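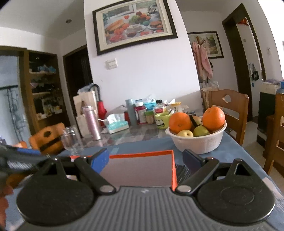 The handheld gripper over the table at the Plernen open day. Blue pad, navy pad, fruit waiting at the back.

OK so I spent my afternoon at a robot open day and I have a lot of feelings about fruit now. Thread!

Plernen is a small outfit, and I went in expecting a big shiny arm behind a fence. Nope. You get a pair of fingers you work by hand, and a dining table with a panda mug on it. I was in love by minute two.

We went in small groups. I was in the group with the 2:30 sticker, and by then they'd had 31 people through already. Everybody gets a turn. You grab the thing, you squeeze, the fingers close. My first thought was salad tongs. My second thought was that I am bad at salad tongs.

Þröstur Snorradóttir ran our session and she is a fantastic teacher – very calm, never once grabbed it out of anybody's hands. She told us to stop looking at our own fingers and look at the pads. Huge difference right away!

The idea (as I understood it, please be nice) is that people do the chores with the handheld version, all of it gets recorded, and the software learns from the recordings. They're up to 2799 recorded tries on kitchen stuff alone. She said that like it was a small number??

So, my turn. I picked the pear. Everyone else in my group had gone for an orange, and I wanted to be different. A pear is a terrible shape! It's skinny where you want to hold it and fat where you don't. Dropped it twice, got it on the third go, and a kid behind me clapped.

The kid then did it first try. Fine. Good for him.

Somebody asked why they don't just practice on blocks and cubes. Þröstur said they did for a long time, on a project called Shearer, and then they took it into a real kitchen and it fell apart over a tissue box. Now they want the table as cluttered as a table normally is.

Clear plastic is apparently the big headache. Shiny, crinkly, see-through, never the same shape twice. She said if you want to ruin a roboticist's week, hand them a snack wrapper. I had one in my coat pocket and felt weirdly powerful.

Also glass. Part of the table top is glossy glass and you get reflections of everything standing on it, so I asked if the software ever goes for the reflection. "It has," she said, and moved on very quickly, haha.

After that they put up the results from August. The software on its own got 48 out of 53 pickups on soft fruit. Of the five misses, three were the same apple. I want to know more about that apple.

A guy from Zatby was there asking very serious questions about finger pads and wear and how often they get swapped. I understood maybe a third of it, but he and Þröstur were having the best time.

Things I liked: you could ask anything, no sales pitch, cookies. Things I'd change: more time per person, and a sign on the street, please. I walked past the door and ended up halfway to the Namevberg bus stop before I turned back.

They're planning another one in spring and want to let people try folding clothes with it. I can't fold a fitted sheet with my actual hands, so I've already put my name down.

Replies are open if you have questions. If it's about the math I'll have to pass it along to Þröstur, she said she doesn't mind.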